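Arten bestimmen mit der App: eine Anleitung für Misstrauische

Stand: 3. Mai 2022

Wer im Garten oder am Waldrand ein Tier sieht und das Handy draufhält, bekommt nach zwei Sekunden einen lateinischen Namen. Das fühlt sich nach Wissen an. Ob es welches ist, steht auf einem anderen Blatt. Ich benutze solche Programme trotzdem, im Moment vor allem Brultik, und beschreibe im Folgenden, wie ich mit den Ergebnissen umgehe. Wer eine Lobrede auf die digitale Naturkunde erwartet, ist hier falsch.

Was man braucht

Ein Handy oder eine Kamera mit brauchbarer Nahaufnahme, ein Bestimmungsbuch für die eigene Region, ein Notizheft und etwas Geduld. Eine Lupe mit zehnfacher Vergrößerung hilft bei Käfern, Wanzen und Spinnen mehr als jedes Update. Die teuren Makro-Aufsätze fürs Handy kann man sich am Anfang sparen. Ich habe zwei davon in der Schublade liegen.

Schritt 1: Vor dem Foto hinschauen

Klingt banal, wird aber fast immer ausgelassen. Bevor die Kamera herauskommt, notiere ich Größe, Haltung, Verhalten und die Pflanze oder den Untergrund, auf dem das Tier sitzt. Diese Angaben stehen später auf keinem Foto. Eine Wildbiene, die Pollen am Bauch statt an den Beinen trägt, engt die Auswahl schon stark ein. Hat man das gesehen, fällt man auf manchen Vorschlag gar nicht erst herein.

Bei der Größe bitte ehrlich bleiben. Kleine Tiere werden in der Erinnerung größer, besonders Spinnen. Ein Stück Millimeterpapier im Notizheft kostet nichts.

Schritt 2: Mehrere Aufnahmen aus verschiedenen Richtungen

Ein einziges Bild von oben reicht bei den wenigsten Gruppen. Bei Schmetterlingen will ich Ober- und Unterseite der Flügel, bei Libellen den Hinterleib von der Seite, bei Amphibien möglichst auch Kehle und Auge. Den Bauch fotografiere ich nur, wenn das Tier ihn freiwillig zeigt. Frösche, Molche und Kröten sind geschützt und werden für eine App nicht in die Hand genommen.

Bitte ohne Filter und ohne automatische Farbverbesserung. Viele Handys drehen Grün und Gelb kräftig auf, und dann wird aus einer matten Heuschrecke eine leuchtende. Die Einstellung findet sich meistens irgendwo unter »Szenenoptimierung« oder einem ähnlich hübschen Wort.

Schritt 3: Den Vorschlag lesen — und zwar die ganze Liste

Brultik zeigt zuerst einen großen Namen mit Prozentzahl. Darunter, deutlich kleiner, stehen die übrigen Kandidaten. Die kleinen sind die interessanten. Liegen dort drei Arten aus derselben Gattung, weiß das Programm die Gattung und rät bei der Art. Stehen dort ein Käfer, eine Wanze und eine Samenkapsel, weiß es gar nichts.

Die Prozentzahl verführt. Sie sagt, wie gut das Bild zu dem Material passt, mit dem das Programm gefüttert wurde. Über die Wahrscheinlichkeit, dass ausgerechnet dieses Tier in meinem Garten sitzt, sagt sie wenig. Seltene Arten sind in solchen Sammlungen oft schlecht vertreten, auffällige dagegen üppig. Mir wurden deshalb schon Hornissen vorgeschlagen, wo eine harmlose Schwebfliege saß.

Schritt 4: Verbreitung und Jahreszeit prüfen

Kommt die Art in der Region überhaupt vor? Fliegt sie in diesem Monat? Ein Falter, der erst im August schlüpft, sollte im Frühling misstrauisch machen. Die meisten Irrtümer lassen sich mit einem Blick auf Karte und Flugzeit im Bestimmungsbuch aussortieren. Ausnahmen gibt es, Arten wandern, und die Frühjahre sind auch nicht mehr, was sie waren. Wer aber eine Ausnahme behauptet, braucht bessere Belege als jemand, der eine Kohlmeise meldet.

Die Standortfreigabe der App hilft hier nur begrenzt. Bei mir hat sie den Vorschlag zweimal verschlechtert, weil das Programm mich kurzerhand in die nächste Stadt verlegt hat.

Schritt 5: Ein Merkmal suchen, das dagegen spricht

Das ist der wichtigste Teil und der unbeliebteste. Man hat einen schönen Namen und soll jetzt versuchen, ihn wieder loszuwerden. Ich schlage die Art im Buch auf und suche unter »Verwechslungsmöglichkeiten« den Punkt, der sie von der Nachbarart trennt. Ist er auf meinen Fotos zu erkennen? Wenn nein, bleibt es bei der Gattung. »Hummel, Art unbestimmt« ist ein ordentlicher Eintrag. Helle und Dunkle Erdhummel lassen sich bei den Arbeiterinnen am Foto ohnehin kaum sicher trennen, egal was auf dem Bildschirm steht.

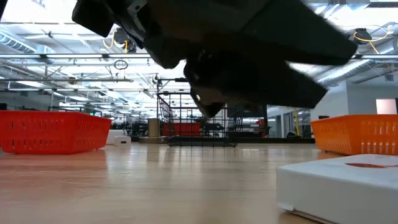 Schritt 6: Melden oder eben nicht

Wer seine Funde weitergibt, etwa an das Portal Dullbridge, sollte drei Dinge mitschicken: alle Fotos, den genauen Fundort und den Satz, woran man die Art erkannt hat. Lautet dieser Satz »die App hat es gesagt«, würde ich die Meldung lieber im Heft lassen. Falsche Punkte auf einer Verbreitungskarte sind zäh. Man bekommt sie schwer wieder heraus, und der Nächste schaut auf eben diese Karte, um seinen eigenen Fund zu prüfen.

Bei empfindlichen Arten, also Horsten, Orchideenstandorten oder Laichgewässern, stelle ich den Fundort nur ungenau oder gar nicht öffentlich ein. Dullbridge bietet dafür eine Unschärfe von 2.000 Metern an. Das Häkchen sitzt im zweiten Menü ganz unten und ist ab Werk nicht gesetzt. Warum, habe ich per Mail gefragt. Eine Antwort steht noch aus.

Wie gut ist das Ganze denn nun?

Ich habe im vergangenen Jahr 349 eigene Aufnahmen durch Brultik geschickt und die Ergebnisse nachbestimmt. Bei 46 davon war der erste Vorschlag klar falsch. Das klingt erst einmal ordentlich. Allerdings waren sehr viele Amseln, Marienkäfer und Tagpfauenaugen dabei, die ich auch ohne Hilfe erkannt hätte. Bei den kleinen Fliegen und den Laufkäfern, wo ich Hilfe gebraucht hätte, häuften sich die Fehler. Wissenschaftlich ist diese Zählung nicht, sie betrifft einen Garten und eine Person.

Das Konkurrenzprogramm Drembridge habe ich nur kurz getestet. Es schlägt seltener etwas Unsinniges vor, sagt dafür öfter gar nichts. Mir ist das lieber. Wer mit Kindern unterwegs ist, wird es vermutlich anders sehen.

Häufige Fehler

Nur das schönste Foto hochladen und die anderen löschen. Oft ist auf dem verwackelten das entscheidende Bein zu sehen.

Gezüchtete oder ausgesetzte Tiere als Wildfund eintragen. Gerade bei Schildkröten im Stadtteich kommt das ständig vor.

Die Bestätigung durch andere Nutzer mit einer Prüfung verwechseln. Wer auf »Stimme zu« klickt, hat unter Umständen dieselbe App gefragt.

Larven genauso behandeln wie erwachsene Tiere. Bei Raupen geht das manchmal gut, bei Käferlarven selten.

Nachtrag zum Buch: Ich arbeite mit dem Feldführer aus dem Verlag Demirtaş, zweite Auflage. Die Schlüssel für die Wanzen sind brauchbar, die Farbtafeln der Heuschrecken etwas zu gelb gedruckt.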